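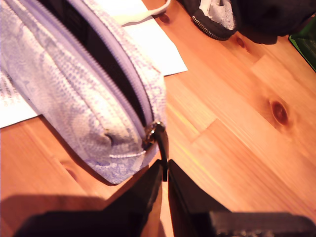
The lavender pouch and its pull tab, between the fingers at the Trimcombe bench.

I'd been promised coffee and a look at a robot that works zippers, and on a Sunday, with the rest of Trimcombe shut, I got both. Kulap Thammasiri looks after the cell. She set it up, she cleans it, and when a finger starts slipping she's the one with the hex key.

The first thing I asked was why zippers, and she laughed at me. "Because they're awful! A box is a box every time. A pouch moves the second you touch it, and then your zipper's pointing somewhere else and you're pinching fabric." She has a drawer of pouches she rotates through, shiny ones, patterned ones, dark ones with pale linings. The dark ones give her the most grief, and she keeps meaning to swap the ceiling light for something softer.

I'd figured most of her week went into software. Nope. Most of it goes into the fingers. "People want to talk about the clever part," she said. "I want to talk about fingertips." A zipper pull is a tiny thing to grab, and if the two tips don't meet flush, the tab rolls out sideways and you're left closing on air. She checks them with a strip of paper: close the gripper on it, tug, and see if it drags evenly from one side to the other. If it slides free at one corner, that finger comes off and gets reseated. She does it first thing, before she's even hung up her coat, and again after every 300 cycles.

The tips themselves come from a small shop called Feton, and she goes through them faster than she'd like. The worst set lasted 390 cycles. The best lasted more than twice that, and she has no idea why. "Same batch, same bag. I wrote to them about it. They were very nice and they didn't know either."

Then there's lint. I would never have thought of lint. Fabric sheds, the fuzz works its way into the slides, and the jaws begin to close a hair late. She goes in with a soft brush and then a dry cloth, and she's strict about not using compressed air. "A guy I trained under, Meléndez, blew out a slide once and packed all the fuzz right behind the seal. We had it in pieces until 8 at night. So, a brush."

We got onto calibration after that, and I'll admit I had to ask her to slow down. With grippers coming at a pouch from opposite sides of the table, they both need to agree on where the table is, and by the end of a busy week they've drifted apart a little. Her fix is pretty simple: bring the tips together over a known point, write down the gap, correct it, do it again from a different angle. If the gap is still there on the third try, she stops fiddling with numbers and goes looking for a loose bolt. "It's a bolt more than I'd like to admit. Usually the wrist."

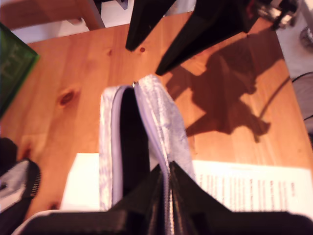
What she'd change

A different table, for one. She likes the pine but it gets shiny under the lamp, and she's been pricing a matte mat from Mivenura that she thinks would lie flat. She'd also like quicker finger swaps, since two screws per finger doesn't sound like much until you drop one on a pale floor and spend your lunch crawling after it. "And a spare wrist," she said. "Put that in. Maybe somebody with a budget reads you."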